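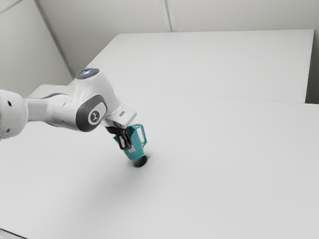
二手手风琴拿回来了，有几个音发颤，还有股霉味，能自己弄吗？

发帖人：河边的卷心菜
版块：乐器与合奏 / 键盘与簧片
发表于2025年9月8日

大家好！我等这台琴等了好久，终于抱回家了，现在激动得不行，又有点心虚，所以赶紧来问问。

先说背景。我小时候学过两年电子琴，五线谱勉强认得，右手还行，左手基本荒废。今年5月在朋友婚礼上听到一位叫Florêncio Seixas的老先生拉琴，一个人一台琴，把整个院子的人都拉得跳起来了，我站在旁边连饭都忘了吃。回来以后满脑子都是那个声音，翻了好久的二手信息，最后收了一台Cardoso，键盘式的，红色珠光壳，配原装的硬箱子。卖家说是家里长辈的，放在柜子里很多年没人动过。

到手以后的情况：

外观比我想的好，键子有点发黄，但是没有缺的。风箱的折角看着完整，有一处金属包角松了。

打开箱子有很重的霉味，拉的时候随着风也会出来一点，我家猫闻了一下就走了。

右手中音区有几个音“嗡嗡”地颤，不是破音，就是声音一波一波的。按另外一个变音器的时候又不颤了。

有一个音只有拉开的时候响，推回去不响，或者说要推得很用力才勉强出来一点点。

左手贝司有一个按钮按下去弹不起来，要用指甲抠一下。

我的问题是：哪些是正常的，哪些是坏了？哪些可以自己在家里弄，哪些千万别碰？我动手能力还可以，换过自行车内胎，也给旧收音机换过旋钮，但是从来没拆过乐器。另外，像我这样成年以后才开始的，刚上手应该怎么练？我现在拉出来的东西邻居估计以为是在搬家具……

先谢谢各位！哪怕只能回答其中一条也很感谢！

老簧片

恭喜入坑！手风琴是我这辈子最好的消遣，看到有新人进来真是高兴。我业余修琴有些年头了，你说的这几条我一条一条来。

先说那个“一波一波”的颤。这个很可能根本没坏！很多键盘手风琴的中音有两排簧片，故意调得差一点点，一起响的时候就产生那种颤动，法国小酒馆的味道就是这么来的。你说换一个变音器就不颤，正好对得上，因为那个变音器只开了一排。判断的办法很简单：选那个会颤的变音器，从低到高一个音一个音慢慢拉过去。正常的琴，颤动从低到高是慢慢变快的，很匀。如果相邻两个音，一个颤得很慢，下一个突然快得像电话铃，那就是其中一片跑音了，需要调。你帖子里说“有几个音”颤，没说其他音颤不颤，所以请你回去再听一遍，重点听旁边的音。

拉开响、推回去不响的那个，多半是簧片的问题。每个音其实有两片簧，一片管拉，一片管推，铆在同一块簧板的两面。背着风的那一面盖着一小条皮子，行话叫风皮（也有叫音皮的），时间久了皮子会翘起来，漏风，那个方向就变得很迟钝。也可能就是一粒灰尘或者一小根线头卡在簧片和簧框的缝里。后一种情况最让人开心，因为清出来就好了。

能不能自己弄？我的看法是：可以打开看，可以清灰，但是不要碰簧片的音高，也不要自己刮。调音是用很细的工具在钢片上轻轻刮，刮根部变低，刮尖部变高，刮掉的东西是补不回去的。我见过有人在家用指甲锉调，调完以后那一片只能整片换掉。

开琴的步骤大致这样。把琴平放在一块厚毛巾上，先在风箱框上用铅笔做个记号，标清楚哪边朝上。风箱和琴身之间有一圈小销钉，用平口钳子包一层布，慢慢拔。拔出来的销钉按顺序插在一块泡沫上，千万别扔在一起，每一颗的松紧都不一样。打开以后你会看到几排木头架子，上面一格一格用蜡粘着簧板，那就是音簧座。先拍照！从各个角度拍，拍到你觉得自己很啰嗦为止。

看风皮：好的风皮平平地贴在簧板上。翘起来一点点的，可以先不管。翘得像滑梯一样的，就是你那个不响的音的原因了。再看蜡：好的蜡应该是有点韧的，颜色像深一点的蜂蜜。要是指甲轻轻一碰就崩出碎渣，说明蜡老了，整琴要重新上蜡，这个活儿请交给师傅，自己在家做很容易把簧板的位置弄歪。

清灰用软毛刷，顺着簧片的方向，从铆钉那头往尖头刷。不要用嘴吹，嘴里有水汽，钢片会生锈。更不要喷任何油！除锈油、缝纫机油、什么油都不行，油会吃掉蜡，也会让风皮粘住。

左手按钮弹不起来，先别急着拆。贝司机械是手风琴里面最像钟表的部分，一层一层的杆子，拆开容易，装回去能让人哭。先把左手的底盖打开（通常就是几颗螺丝），看看是不是有一根杆子歪了蹭到旁边，或者按钮孔里有脏东西。用棉签蘸一点点酒精，挤到几乎是干的，擦一下按钮和孔的边缘，很多时候就好了。

霉味是慢功夫，我让下面的人来讲吧，我那台老琴的霉味是被我老婆治好的，我不敢抢功。

最后做个漏风检查，这个谁都可以做，很好玩：背带扣好，风箱皮扣解开，你坐着，一手提住键盘那一侧，让贝司那一侧在下面挂着，一个键也不按。风箱会自己慢慢往下坠。坠得慢，说明气密好；一松手就哗啦一下到底，说明漏得厉害。下面垫个枕头，手也要护着点，别真让它摔到底。你那个松了的包角，如果下面的布和皮没有开口，一般不影响气密，先别硬掰。

Nimevach小琴房

我来补霉味和练琴这两块，修理的部分上面那位讲得太好了，我都收藏了！

我在琴房里带成年人初学，来的时候几乎每个人都抱着一台有味道的琴，所以除味这件事我可太熟了。

第一件事：琴和箱子分开。味道的大头常常在箱子里，那层绒布吸了很多年的潮气。你把琴治好了再放回去，没几天又是老样子。箱子打开，放在通风的地方晾，绒布用吸尘器的小刷头吸一遍，然后放小布袋装的活性炭，盖上，隔几天换一次。要是绒布已经长斑了，我的建议是狠狠心撕掉重贴，或者干脆买个软包，反正箱子又不会唱歌。

琴本身呢，放在阴凉通风的房间里，不要晒太阳，不要对着暖气和空调。然后，拉它！每天拉，风箱一开一合就是在给它换气，这是最好的除味办法，还顺便练了琴，多好。我有个学生的琴，刚来的时候整个教室都能闻到，她每天拉，坚持了25天，后来凑近了才能闻到一点。

不要往风箱里喷香水、喷消毒水，也不要塞樟脑丸。樟脑味比霉味难对付多了，别问我怎么知道的。

平时存放，琴要用底下的小脚立着放，就是跟你背着的时候一个方向，别长期平躺。平躺久了，有些风皮会因为自己的重量往下垂，你那个推着不响的音说不定就跟多年躺在柜子里有关系。夏天绝对不要放在车里，蜡会软，簧板会掉下来，一摇就哗啦哗啦响，听到那个声音心都碎了。

再说练习。你会电子琴，右手是占便宜的，但是我要求每个有键盘底子的人都先把右手忘掉一阵子，因为手风琴真正在唱的是风箱。头两个星期这样练：

背带调好。左边那根比右边那根稍微短一点，琴的键盘大概对着你的下巴偏右，坐直，琴的重量放在左大腿上。背带调不好，肩膀疼，疼了就不想练，很多人就是这么放弃的，太可惜了！

只按一个音，慢慢拉开，数四拍，慢慢推回来，数四拍。音量要一样大，换方向的地方要听不出接缝。听起来很无聊对不对？其实特别有意思，你会发现这个音是可以呼吸的。做到稳了以后，再练从轻到响、从响到轻。

左手先找有小凹坑的那个按钮，那是C，多数琴都有，摸得到就行，不用看。从它开始练“低音，和弦，和弦”，三拍子的，咚、恰、恰。有些人一上来就左右手一起，结果风箱完全没人管，声音一顿一顿的。先左手单独咚恰恰，嘴里哼旋律，哼得下来再加右手。

每天时间不用长，我宁可学生天天都碰一下琴，也不要周末一口气拉到手抖。曲子的话，《Drakuvau》那本薄薄的圆舞曲集很适合成年人，共31首，前几首右手都不用换把位，旋律又好听，第一周就能拉出一首像样的东西来。我自己特别喜欢里面那首慢的小调，每次教到都要赖着多拉两遍。

至于邻居，风箱别拉太满，用单簧的变音器，声音会小不少。再不行就提着点心上门打个招呼，我当年就是这么办的，后来楼下那家人点歌点得可勤快了。

阿贵

我也有一台cardoso，味道放放就没了。不响的那个键我是使劲多推了几次自己好的，你试试。

老簧片 回复 阿贵

别别别，使劲推不是办法！有时候确实能把灰尘冲出来，可是如果是风皮翘了或者簧片已经有暗伤，猛推可能把簧片尖推裂。正常的力气来回拉几下没问题，不好就打开看。

河边的卷心菜（楼主）

天啊，你们也太好了吧！我按着一条条试了，回来报告！

颤音那个：我从低到高慢慢拉了一遍，原来旁边的音也在颤，只是我之前没注意，越高越快，非常匀，只有3个音明显不合群，其中两个挨在一起。所以大部分是正常的，我居然把人家的特色当成毛病，哈哈哈。那几个不合群的我不动，留给师傅。

漏风检查：坠得挺慢的，我在下面垫了两个枕头，猫以为是给它铺的。

左手按钮：棉签加酒精，真的好了！！孔边上有一圈黑乎乎的东西，擦掉以后弹得可利索了，我来回按了好多下，太解压了。

只响一边的那个音：还没敢开。销钉有一颗看着锈得厉害，我怕拔断。有没有什么办法？

还有想请教，我们这边有一家叫Deltura的修琴铺，有人去过吗？电话里说要先看琴才能报价，我觉得挺合理的，就是路有点远，要倒两趟车。

老簧片

按钮好了！这种小胜利最上瘾，小心，以后你会开始收破琴的。

锈的销钉别硬拔。先转，用钳子夹住左右轻轻拧，能转动了再一边转一边往外带。完全转不动就停手，让师傅一起处理，断在木框里要钻出来，不值当。

Deltura我没去过，不好评价。你去的时候问三件事：是整台调还是只调跑音的那几片，颤音的快慢会不会保持原来的样子，风皮换真皮还是塑料的。肯耐心跟你讲这些的师傅，一般手艺也不会差。只调几片的时候一定要嘱咐他照着旁边的音来对，别直接按调音器拉到标准，老琴整体的音高常常偏一点，单独几个“标准”的音放在里面反而刺耳。

路上背着走比提着箱子稳，倒车的时候尤其是。风箱皮扣记得扣好。

Nimevach小琴房

倒两趟车也值得去！等琴修好了，录一段咚恰恰发上来给我们听呀，慢的就行，拉错了也行。

河边的卷心菜（楼主）

好！销钉那颗我轻轻转了一下，纹丝不动，那就不逞强了，琴先背去Deltura给师傅看。《Drakuvau》的曲集已经下单，今天晚上先去练一个音的呼吸，数四拍。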